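Rocío Cisternas has logged core for Enlow since the Nerndale programme opened in May, and she would prefer to talk about recovery before grades. "If the recovery is poor, the assay is an assay of whatever stayed in the barrel," she says.

The first three holes at Nerndale went through a broken, clay-filled fault zone. Recovery there fell to 40 per cent on some runs, against 87 per cent for the programme overall. Cisternas asked the drillers to shorten their runs and change the mud mix.

"Renato was running the rig on nights and he didn't like it. Shorter runs mean more trips with the inner tube. But he kept a record of water return for every run, and that told us where the ground was taking fluid."

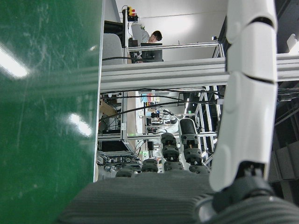
Green panel and white jointed finger under ceiling lights.

Renato Pereyra confirms the objection. "We lost metres per shift. I said so at the time." He now favours triple tube for the whole fault interval, with the splits pumped out and the core left undisturbed until it is photographed.

Orientation marks are a separate problem. Cisternas rejects any line that does not match across at least three consecutive runs, and in the fault zone few did. "I log those as unoriented. The structural model can manage with fewer measurements. It can't manage with wrong ones."

Hole five is being collared to the east, at a steeper dip.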